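The machine that sews, by subscription

There is a sentence on page one of the Clonance brochure that I have now read a good many times. It promises "a surgeon's stitch, every stitch". Which surgeon, it doesn't say.

Clonance is a suturing package from Wikström, offered to hospitals that already own a two-armed robot. You pay for the software, the training and a box of practice pads, and the arms are meant to close a straight cut with a person watching. I went to Relurdale in May to see what the money buys.

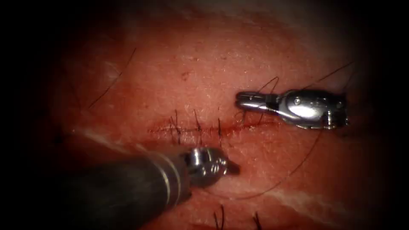
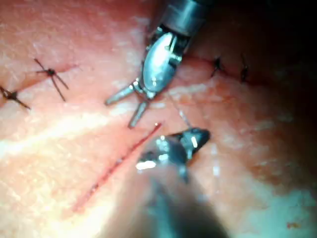
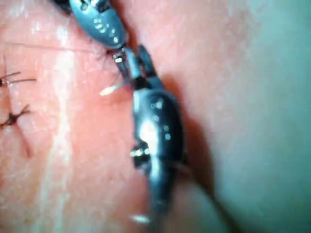
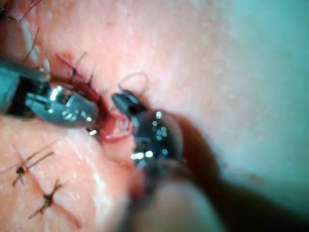
Clonance at Relurdale: two instruments, a length of thread and a row of knots.

The stitching is tidy, I'll give them that. The knots are small, the tails are cut short and the closed cuts hold a decent line. If a trainee handed me work like that I would be pleased. But I would also ask how long it took, and this is where the sales talk goes soft. Wikström says 48 seconds a stitch "in typical use". On my visit I timed one that ran to well over twice that, with a long wait while the arms sorted out the thread between them.

Thread is the hard part. It curls, it loops over the jaws, it lies where you don't want it. A practised hand deals with this without thinking. The software has to find the thing first, and a fine strand on a shiny surface isn't easy to find.

Nathalie Morin, who runs the trials at Relurdale, was more open about this than the brochure. "It's good on a short straight cut under good light," she told me. "I wouldn't offer it a jagged one yet." She would like to see results from a second site before anyone talks about patients. Drorkley is due to start its own trial, though I couldn't get a date.

Then there is the bill. The licence is £2,000 a month for each robot, and the pads come in boxes of 8 at £900 a box. You can't use anyone else's – the terms are firm on that – and a busy training room would get through a box quickly. The brochure puts the pad price on its last page, in grey.

Who is it for? A teaching hospital with a robot standing idle might get some use from it, if only to give students something steady to measure themselves against. For a smaller unit I can't make the sums work. Wikström offers a trial period and I would take that, bring a stopwatch, and ask to choose the cuts myself.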